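Handout for week 3, Packaging and Everyday Materials. Revised 26th September. Bring it to the tutorial, because the tasks at the end refer back to it.

# Thin films, foil and trapped air

Most of you will have read the Hinton chapter by now. It sorts packaging materials into "barrier", "structural" and "cushioning", and gives you a tidy table with one material per box. I set the chapter because it's clear, and I'd like you to distrust it for the same reason. A foil pouch is a barrier until somebody crumples it. A plastic bag is a barrier if it's closed and very little at all if it's open. Put air inside it and you could call it cushioning.

So this week we stay with a few ordinary things: a foil packet, a balloon, a thin plastic bag, a scrap of film, and a pair of scissors to cut them with.

## 1. Foil packets

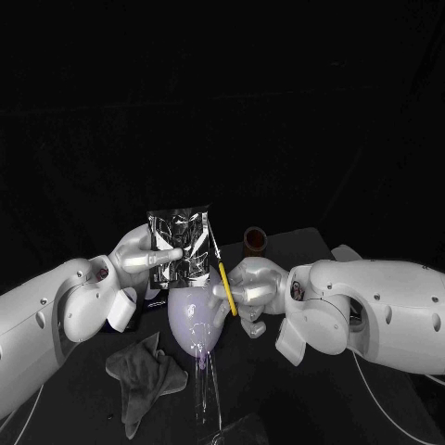 *Fig. 1. Creased foil packet held upright, with a pale lavender balloon just below it.*

The shiny packets that food and small parts come in are usually called "foil" by everyone, including people who should know better. Many are a laminate – a very thin layer of metal on or between layers of plastic. Some are plastic with a metal coating far thinner than the foil in your kitchen drawer. You can't tell which from the shine. Packaging catalogues know this and lean on it.

The quick test in the Hinton chapter is the crease test: fold it, let go, and see whether it stays folded. Real foil keeps a fold. Coated plastic tends to spring back. The trouble is that "tends to" is carrying most of the weight. A thick laminate can hold a crease well enough to fool you, and a packet that has been handled a lot will be wrinkled whatever it's made of. I would accept the crease test as a first guess and nothing more.

Things worth writing down when you look at a packet:

- how sharp the creases are
- whether the wrinkles run right across or stop at a seal
- what the top edge looks like
- whether light comes through when you hold it to a window (pinholes show up as bright points)

Look hard at the creases. A crease is where a metal layer is most likely to crack, and a cracked layer lets in moisture and air. The Lerkden data sheet we looked at in February gives its barrier figures for flat, new material, as these sheets generally do. Ask yourselves who uses a packet flat and new.

## 2. Bags with air in them

A plain plastic bag can be made stiff by closing it with air inside. Squeeze one side and the other side bulges. The film itself has not become any stiffer. It is under tension, and the tension comes from the air pushing outward. 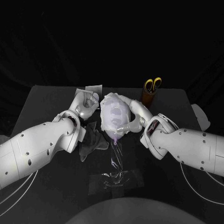 Colour is a poor guide here. Students regularly tell me that a tinted bag is "stronger" than a clear one, and the tint tells you next to nothing about strength. It can tell you a little about thickness if you're careful: where the film doubles over or gathers, the colour looks deeper. That's worth noting in a sketch. Just don't turn it into a measurement.

What usually fails first is the closure or the seal. The Escobar notes claim that a well-filled bag "protects equally from all directions". I don't believe this. Press near the middle and the load is shared over a good area of film. Press with one fingertip near a seam and it isn't. Anyone who has packed a parcel with air cushions and found one flat at the other end will have their own view.

## 3. Balloons, and what a cut does

A balloon differs from a bag in one important way: the skin stretches a long way as it fills. A latex balloon stores energy in the stretched rubber, and that is why a small hole becomes a large one so fast. A bag made of ordinary packaging film has been stretched very little. Put a hole in it and it sags.
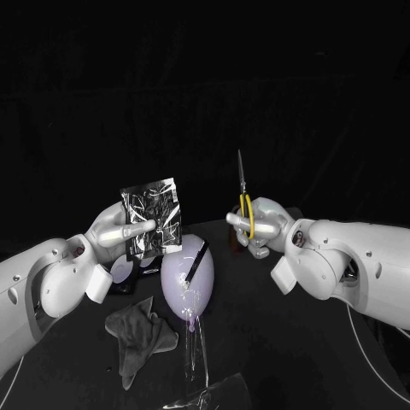
Scissors don't cut all these materials in the same way, whatever the word "cut" suggests. Foil shears cleanly if the blades are tight. Thin film likes to fold between the blades, especially if they're loose, and you end up chewing at it. Hold the film taut with your other hand and most of that goes away.

The notch on a food packet is there to start a tear. How well it works depends on the direction the film was stretched in when it was made. Tronico's leaflet promises a "straight tear every time". We'll be testing that.

Wear eye protection for anything involving a balloon and a blade. If you have a latex allergy, tell me beforehand and we'll give you the film tasks.

## 4. Loose film

Crumple a bit of thin film and it looks like rubbish, which may be why it gets left out of the textbooks. It's awkward stuff. It clings, it twists into a rope when you meant to flatten it, and it picks up static from nearly anything.

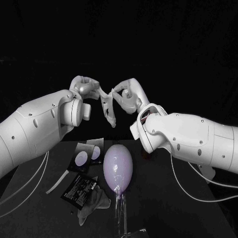 Pulling gently from opposite ends will straighten some films and neck others, meaning the middle gets narrow and thin while the ends stay as they were. Once a film has necked you have changed the sample, so stop there and take a fresh piece. I've marked too many reports where the "original thickness" was measured after ten minutes of tugging.

## For the tutorial

1. Do the crease test on two packets from home. Say how sure you are of each result.
2. Find one claim on a package that you could test on a kitchen table, and write down how.
3. Tear a strip of film lengthwise and another crosswise. Sketch both edges.
4. Read the Escobar section on air cushions again and mark any sentence with no evidence behind it.

One page is plenty. Tape your samples to the back.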